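Kinsella House Residents' Association
Minutes of the February meeting

The meeting was called to order at 7:05 p.m. in the second-floor lounge, Bimla Rawat presiding. Nine units were represented, and a quorum was declared. The minutes of the previous meeting were approved with one correction: the boiler contractor's name should read Stekum.

1. Laundry room hours

The Chair reported that three written complaints had been received regarding use of the dryers late at night. The present rule allows use until midnight. It was moved and seconded that the closing hour be changed to 11 p.m. on all nights. The motion carried, with 2 opposed. New signs will be posted on both doors before the rule takes effect.

2. Furnished guest unit

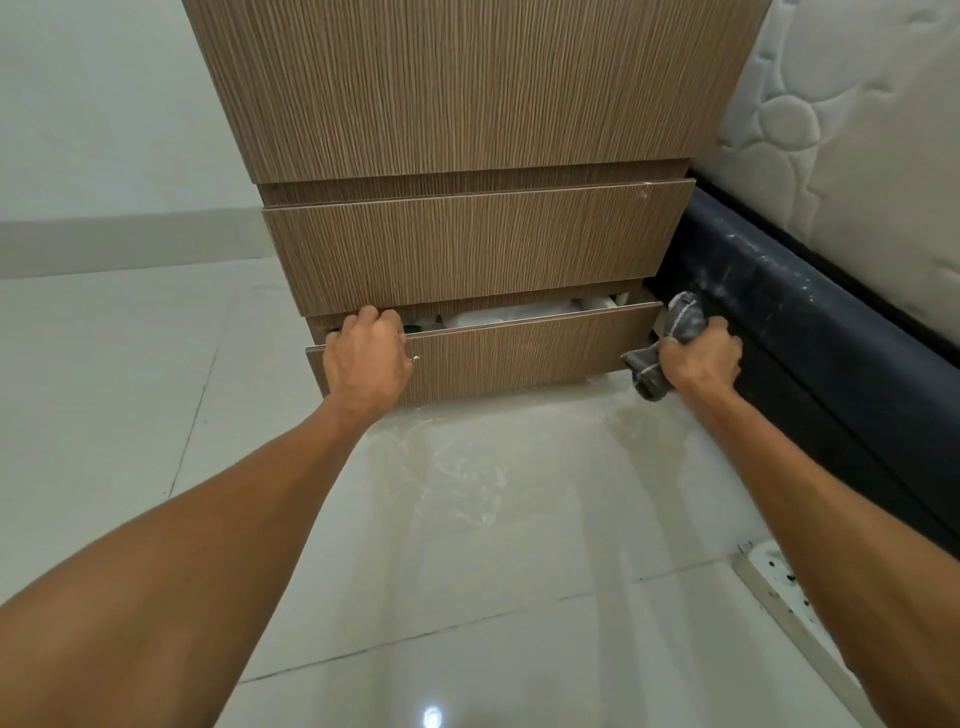 The nightly charge for the guest unit has not changed since the unit was opened. Siobhán Ní Chonaill presented a written proposal to raise it modestly and to require that bookings be made through the office - the paper calendar in the lobby has led to double bookings on two occasions. Members asked whether a resident could hold the unit for a relative without giving dates. The Chair ruled that dates must be given. The proposal was adopted as presented.

3. Window replacement, north side

Bids have been received from Zemar and Zunano. The Zemar bid is lower but leaves out removal of the old storm windows. The Chair noted that the reserve fund can meet either bid, provided that no more than $2000 is spent on the parking lot this year. Discussion followed on whether residents should be asked to clear their sills and move furniture themselves, and how much notice they would need.
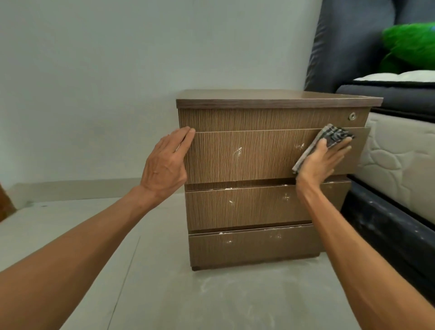
Siobhán Ní Chonaill objected that neither bid should be accepted until Zemar had put a price on the storm windows in writing, and asked that the warranty terms be sent to all units. Several members agreed. The item was tabled to the next meeting. The Chair will write to Zemar.

4. Other business

The bicycle room lock is to be rekeyed. Residents who need a second key should apply at the office.

Hallway rugs on the fourth floor were raised again. No action was taken.

The meeting adjourned at 8:40 p.m.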